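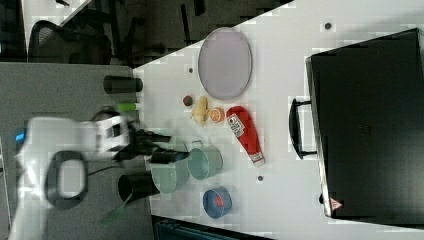

1/13
Getura tabletop manipulation kit, review thread. The kit is software, a set of calibration targets and a support plan. You supply the arm, the gripper and the props. Mine are a white arm with a black gripper, plus toy food and a few pots on a white table.

2/13
Version tested is the April release, bought at list price through Rawat. No discount, no loaner, no contact with Getura outside the normal support queue.

3/13
Install took one afternoon. Most of that went to the network config, which assumes the controller and the workstation share a subnet. Mine don't. The setting exists but sits in a file the manual never mentions. Support pointed me to it the next morning.

4/13
Calibration is the best part of the product. You place the printed target, jog the arm through the poses it asks for, and the tool reports residual error per pose. Bad poses can be dropped and repeated one at a time. With the Nerkberg package I used before, one bad pose meant starting over.

5/13
Test protocol: 188 pick attempts over several sessions. Layout changed by hand between attempts. An attempt counts as a success if the object is lifted clear and set down inside the target area. A regrasp is allowed. A human touching anything is a failure.

6/13
Result: 23 failures. I logged each one by object and by stage (approach, grasp, transfer, release). Grasp accounts for most of them. I had no approach failures on objects with clear space on every side.

7/13
Pots are harder than fruit. The planner likes to take a pot by the rim, one finger inside and one outside. Fine for a straight lift. When it has to rotate the wrist on the way to the target, the pot swings and the release check times out. Turning on "prefer handle" helps when there is a handle to prefer.

8/13
Ketchup bottle lying on its side: the default grasp width is too wide and closes late. I set a per-object override and the problem went away. Overrides are stored by object name, so rename the object and you lose the override with no warning. Please fix this.

9/13
The large oval plate was excluded from the scored attempts. Flat against the table, there is nothing for angular fingers to get under. Getura's documentation lists flat dishes as unsupported, so I don't hold that against it. Buyers planning a table-clearing demo should know before paying.

10/13
Speed. The default profile is conservative. I ran at 50 percent of the arm's limit for all scored attempts. Higher settings work in open space, but the planner doesn't slow down enough near neighboring objects, and small round items get knocked away when two pots stand close together.

11/13
Cable routing gets half a page in the manual and needs more. The planner has no model of a hanging cable. I added a keep-out volume by hand and lost some reach on the near side of the table. Hinach ships a cable model with its kit, and I would like to see the same here.

12/13
Logging is good. Each attempt writes a single folder with joint states, planner output and gripper width, all in open formats. Replay runs without a license, so a colleague can go through a failed grasp on a laptop. Disk use is high and there is no automatic cleanup.

13/13
Score: 4 out of 5 for calibration and logging, 3 for grasping. I'm renewing for a year. Next on my list is the same protocol with the new grasp module, once it leaves beta. Config files and the failure log go up when I've cleaned out the local paths. Replies are open if you want a specific setting checked.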